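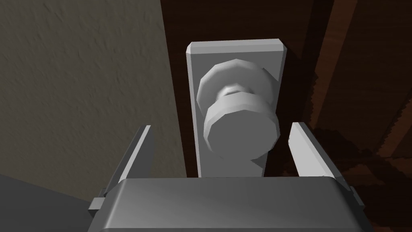 Everaldo Bezerra wrote in to say that his bedroom knob spins all the way around without opening anything, and he wants to know whether to buy a new one. Hold off, Everaldo! On most of the old knobs I've met, the little set screw on the neck has worked loose. Turn the knob slowly until you feel the screw under your thumb, snug it down (gently, those threads strip if you look at them wrong) and try again. If it still spins, take the knob off and look at the spindle. Rounded corners mean a new spindle, and that's a cheap part.

I got into door hardware the winter we moved to Oltau, into a house where every single door had its own opinion. Some stuck, some rattled, and the pantry opened itself at night and scared the dog. I've made most of the mistakes already, so help yourself.

Squeaks first. Skip the cooking oil, please, it goes gummy and collects dust. I pull one hinge pin at a time, wipe it with an old sock, rub on a bit of plain candle wax and tap it back in. My last squeak stayed away until May. 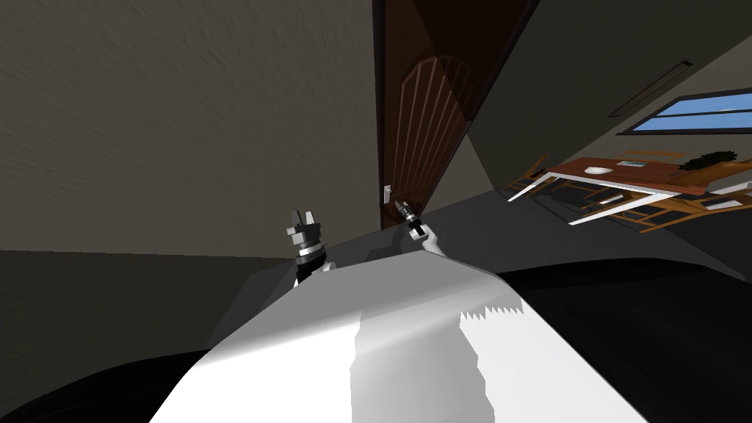

Doors that stick

Close the door on a strip of paper and slide it along the gap. Where it grabs, that's your spot. Before you go near it with a plane, tighten the top hinge! I planed a bathroom door once that only needed 2 longer screws, and now it has a draft. For a light rub, 400 grit paper on a block and a little patience will do it, then seal the bare wood so it doesn't swell again.

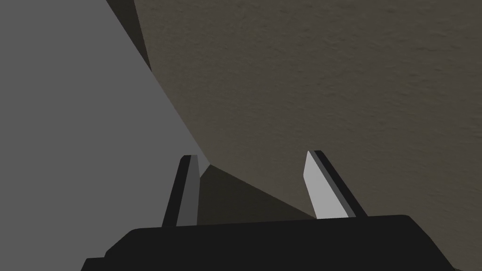 Go easy when tightening small screws.

Stripped screw holes are my favorite fix. Dip three wooden toothpicks in wood glue, stuff them in the hole, snap them off flush and leave it overnight. Valquíria Seixas swears by Fastemura filler for this, and I did try it on the pantry door, but I'm a toothpick person and I expect I'll stay one.

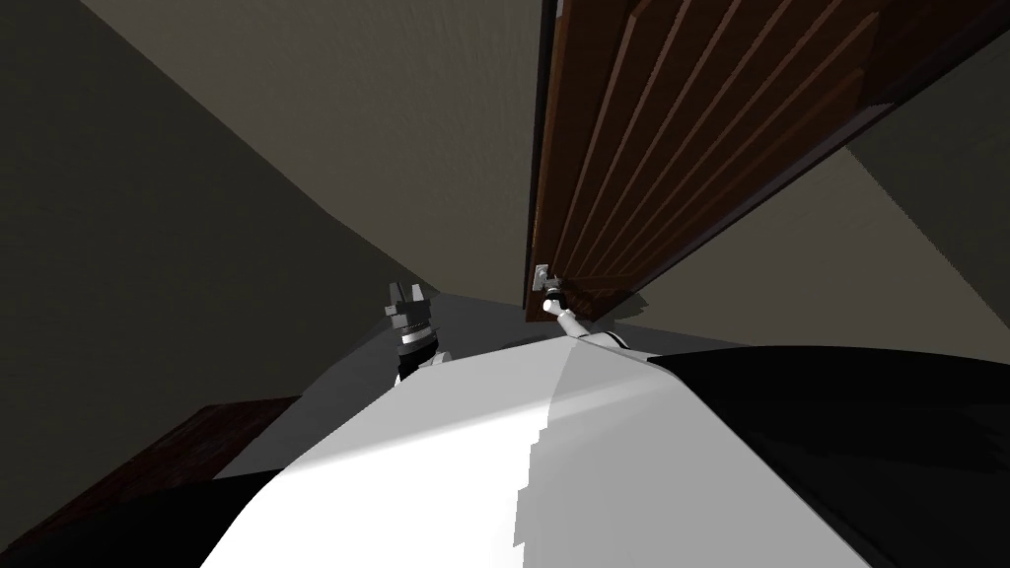 Metal handle on a brown wood door.

For cleaning handles I use warm water, a drop of dish soap and a soft cloth, then dry right away. Keep the spray bottle off the wood. Spray the cloth instead, and go around the plate with a cotton swab.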